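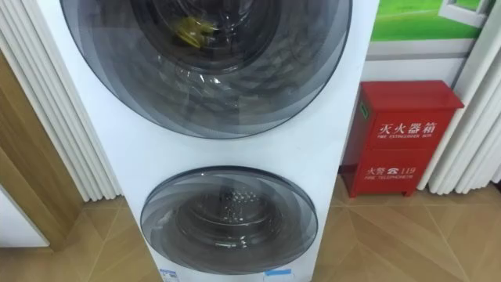 Posted by Noémie Boychuk | Hollomum House maintenance log | Status: Closed | Category: Plumbing, water supply

Problem: Loud bang in the wall between the kitchen and the utility room whenever water shuts off quickly. Started in February. Worst with the kitchen faucet and at the end of a washer fill. The upstairs shower does not cause it.

Building: Two floors, copper supply lines, city water. Pressure regulator is a Trummer, on the main line just after the shutoff.

Entry 1
Went through the house opening and closing fixtures one at a time. Kitchen faucet, closed fast: bang. Kitchen faucet, closed slowly: nothing. Utility sink: a light knock. Toilets: no noise. Put a gauge on the outside hose spigot, but that spigot branches off before the regulator, so the reading only gives street pressure. Need a reading from inside.

Entry 2
Moved the gauge to the utility sink. Pressure looked normal with a faucet running and climbed slowly after everything was shut. Left it overnight with the red needle set to catch the peak. In the morning the needle was well past where it should have stopped.

Opened a ticket with Drustiletti (they did the repipe) through the Mivton portal. Ticket number is 290.

Reply from Mélanie Campbell, Drustiletti service desk:
"Thanks for the readings. A slow climb with everything closed usually means the regulator seat is leaking by, or that the water heater is pushing pressure back with nowhere for it to go. Please shut off the cold inlet at the heater and watch the gauge for 15 minutes. If it still climbs, look at the regulator. If it holds, look at the expansion tank."

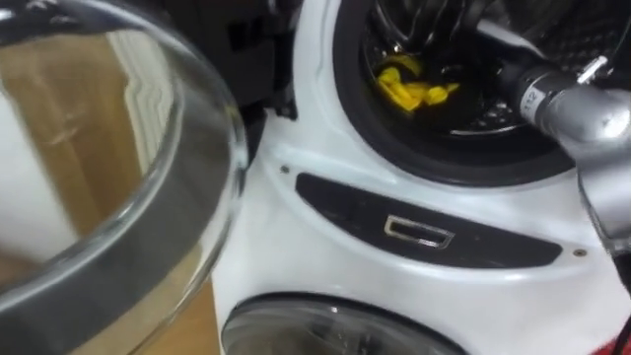 Entry 3
Did the test as written. Gauge still climbed with the heater isolated. Repeated it once with the toilet stops closed too, in case a fill valve was confusing things. Same result. Also tapped the expansion tank and checked the air side with a tire gauge. Air came out, no water, and the charge was fine. Left it alone.

Sent the results at 11 and asked whether the regulator could be cleaned or had to be swapped.

Reply from Mélanie Campbell:
"You can clean it, but if the seat is scored it will leak again. We would replace the cartridge. The body can stay on the pipe. Please also check the pipe straps while the water is off. A loose strap will turn a small knock into a loud one."

Entry 4
Cartridge replaced. The old one had grit on the seat and a groove you could catch with a fingernail. Flushed the line before putting the new one in.

Took the access panel off behind the kitchen sink and found 2 straps loose on the cold line. One had pulled its screw out of the stud. Moved it over to solid wood and used a longer screw. Put a strip of felt where the pipe passes through the plate.

Entry 5
Overnight gauge test repeated. Needle stayed put. Kitchen faucet closed fast: no bang. Utility sink: no knock. Ran a rinse cycle and stood by the wall for the fill. Faint click from the valve and no movement in the pipe.

Ticket closed on the portal. Access panel is back on but not painted. Old cartridge is in the drawer under the workbench with the part number taped to it.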